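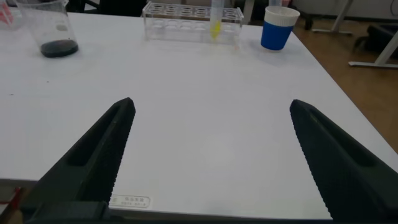
Tradbridge Shared Workshop
Notebook 16, liquid handling arm
Entry dated 3 Jan 2018

Purpose of entry

To record the state of the gripper build, the settings in use for pouring, and the work to be carried forward. Members who intend to run the arm are asked to read the section on settings before changing anything in the controller.

State of the build

The arm is mounted and the wrist camera bracket has been fitted. The Tellavico gripper body replaces the earlier one, which had developed play in the left carriage and would no longer return to the same open position. The new body was shimmed at the wrist flange and the four bolts were marked with paint pen. They are to be checked at the start of each session until further notice.

The fingers are black, with fine teeth along the inner edges. The teeth hold glass well when the jaws close squarely. On thin plastic they hold well enough, but the wall gives before the force reading settles, and the controller then continues to close. This was the main subject of the present work.

Cable routing at the wrist remains provisional. The loop is long enough for a full turn of the last joint in one direction only. The software limit has been set to match and must stay in place.

Settings

Closing force for glass: 38 percent of the controller range.
Closing force for plastic cups: 25 percent.
Closing speed for both: 16 percent.
Controller log: 3,000 lines, after which the oldest are overwritten. Copy the log to the shared drive before shutting down.

The lower force for cups was reached by stepping down from the glass value until the cup kept its shape in an empty trial. A lower value was tried and the cup turned in the jaws when touched at the rim. The figure above should be treated as the working value for this type of cup and no other.

Pouring work

Colored water is used throughout, as plain water is too hard to follow in the camera view. Dye is to be mixed in the beaker and the beaker labeled with the date of mixing. The concentrated stock stays on the shelf by the sink.

The arm holds the receiving cup and the beaker is tipped toward it. The cup is gripped low on the wall, below the rings, so that the rim stays round. Gripping at the rings was tried first and abandoned: the fingers sat on the ridges and the cup leaned.

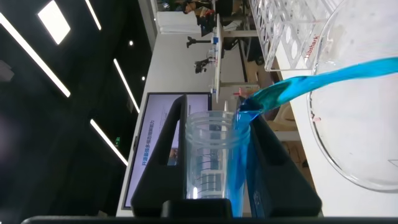
Observations

1. Grip position matters more than closing force. A cup taken slightly off center is pushed toward one finger as the jaws close, and the final position is then wrong by the same amount.

2. Clear cups are difficult for the camera. The edge finder locks on to whatever is behind the wall. A sheet of matte card behind the work is proposed. The card should be wide enough to cover the full view at the pouring height.

3. The beaker spout should be brought near the rim before tipping begins. With a wide stream there is little margin on the far side of the cup.

4. The Grundine force sensor drifts during the first part of a session. It should be zeroed with the jaws open and again before the first grip.

Carried forward

Print a set of soft pads for the fingers, using the Keogh pattern already on the shared drive. The pads must clip on without tools.

Reroute the wrist cable and remove the joint limit once the new loop has been tested by hand.

Write the cup and glass settings into separate profiles, so that the force value is not typed in each time.

Order replacement bolts for the flange. The present ones are almost too short with the shim in place.

Members are reminded that spilled dye is to be wiped from the table at once and that the fingers are to be cleaned with a damp cloth only. Solvent has already dulled the markings on the old set.

Next entry to include the first results with pads.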